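Using weedkiller at home: keeping it off kitchen surfaces

Read the whole label before you open the bottle, including the small print on the back. Ready-to-use sprays and concentrates from the same maker can have quite different instructions. The Zarach concentrate we keep in the shed goes in at 25 ml to the litre, and the Esteck spray isn't diluted at all.

Mix outdoors, on level ground, in a jug kept for that job only. Never borrow one from the kitchen, even if you mean to wash it. Write the date of opening on the bottle in marker pen. Ours says May, and it will be replaced after 2 years.

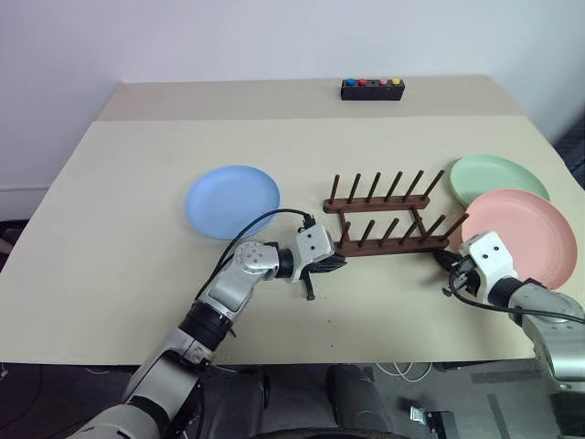

A light blue plate on the tabletop.

Gloves come off at the back door. Wash them on your hands first, then wash your hands, and leave the gloves to dry outside. Shoes stay on the step. If spray has drifted on to a garden table, wipe it down with soapy water and a cloth you can throw away.
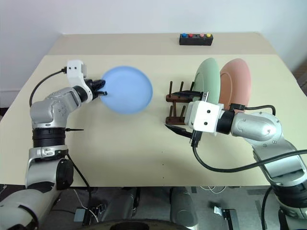

Store bottles upright in a locked cupboard, away from pet food and bird seed. Don't decant leftovers into drinks bottles. Plates and a wooden dish rack like the one here belong well away from any of it, so don't rinse a sprayer in the kitchen sink. Rinse it outside and use the rinsing water on the area you have just treated, if the label allows. Empty containers go to the council tip, caps on.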